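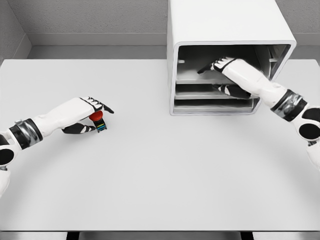

Left hand holding the red-capped piece, right hand in the shelf unit (simulation).

Print this message
E-mail this message to a friend

Subject: Re: [wulonau-teleop] Left hand drifts while the right one is working
Date: Friday, December 10, 2021
List: wulonau-teleop

Hello everyone, and hello in particular to whoever is writing from the Flesto bench (welcome to the list, by the way, it has been rather quiet in here since the summer and it is lovely to see a new question).

I have quoted your message in pieces below and answered as I went along, so please forgive me if I get to something twice. The picture at the top comes from our own shelf task in the simulator, and I'll refer to it now and then.

> We are trying to record demonstrations of a two-handed shelf task
> by remote control, in simulation for now, with a view to moving to
> the real arms in January. One hand holds a small part and the other
> has to reach between two shelves. Every operator we have tried does
> the same thing: as soon as they concentrate on the shelf, the hand
> with the part wanders off. Sometimes it sinks until the part
> touches the table.

Oh, we know this one very well! It was the first thing that went wrong for us on James (that is what we call our pair of simulated arms, and the name has stuck even in the log files). Your own body does it too, if you try holding a full cup of tea while feeling for something at the back of a cupboard. The arm you are not looking at goes its own way. In real life you have the weight of the cup to remind you, and with the controllers you have nothing at all, so the drift is much worse.

What cured most of it for us was a hold button on each controller. You bring the idle hand to where you want it, press the button, and its target stays put until you press again. In our picture the left hand is a little above the table with the piece pinched upright between the fingers and thumb, which is the pose we ask people to park in. Low, but clear of the surface. We used to let them park wherever they liked and the recordings were all over the place. I'd say that if you do only one thing from this whole long message, do that.

There is one catch. When you release the hold, your real hand will have moved and the simulated one will want to jump to it. Please don't let it. Zestix (our recording program, for those who joined recently) now re-zeroes the offset on release, so the hand starts from where it was parked and follows your movement from there. Before we had that, you could spot the release in every single recording as a nasty little hop, and of course the trained policy learned the hop as well, very faithfully, bless it.

> Is it better to make the operator do both hands at once, or record
> one hand and then the other on top? We have argued about this for
> a fortnight.

Both at once, in my view, though I know there are people here who will write in to disagree and I look forward to it. We tried layering them. It gives you beautifully smooth movements for each arm taken alone, and then the timing between the two is wrong in a way that is hard to put your finger on. With a single operator doing both, you get the small waits and hesitations for free, and those turned out to matter to us when it came to the handover step.

If your task never needs the hands to meet, then layering may be perfectly all right and you can ignore me.

> How many demonstrations did you need before it was any use? And
> did you throw any away?

We recorded 701 altogether, over a rather longer stretch than I had promised, and yes, we threw plenty away. Our first 100 went in the bin entirely, as they were made before the hold button and I couldn't bear to look at them. Of what was left we dropped any where the fingers had touched the edge of a shelf board, which was a mistake, I think now. Some of those had a nice recovery in them, where the operator felt their way back out and tried again. If I were starting over I'd keep the ones with a clean recovery and mark them as such.

A decent demonstration of the whole task takes roughly 18 seconds with a practised operator. Beginners take far longer and their recordings are full of pauses. I wouldn't mix the two sorts without trimming.

> The reach into the shelves is the part everyone hates. The thumb
> catches underneath.

Yes, the thumb! Look at the right hand in the picture: the fingers have gone in over the upper shelf and the thumb is lower down, below the level of that same shelf, just above the middle one. It's very easy to forget it is there when you are watching your fingertips. Three things to try, in no special order. Give the operator a second view, from the side of the unit, because from the front the shelves are hard to judge for depth and the inside is rather dark anyway. Slow the controller down near the opening; we scale the movement by half once the wrist is close, and people stop fighting it after a few tries. And ask them to come in at a slant and settle the palm before opening the fingers, which sounds fussy written down and feels quite natural after a morning of it.

I would also be a bit careful about what the simulated table teaches you. Ours is smooth, pale and clear of clutter, with the unit towards the back on the right and lots of open space in front of the left hand. It makes for easy practice, and it means that nobody trained on it learns to keep their elbows in. Before you move to the real arms in January I'd put a few obstacles down, even very plain blocks, and see who knocks them over.

> Lastly, do you show the operator the finger forces? We have them
> but they are only numbers on a screen.

We did, and they were ignored, mine included. What worked better was a soft tone in the headphones that rises as the pinch gets tighter. With a small upright piece like ours the temptation is to squeeze it to death, and the tone brought that down within a session or so. Version 2 of Zestix has it switched off by default, so look under the audio settings (it is called "grip tone" and the volume slider sits on the page after, for reasons lost to history).

I think that covers your questions, and I have gone on far longer than I meant to. If you can post one of your drifting recordings to the list I'd be very glad to have a look, and the offset code is short enough that I can paste it in a reply if anybody wants it. Do say which controllers you are using as well, as the button numbering differs.

All good wishes from the Wulonau bench

Print this message
E-mail this message to a friend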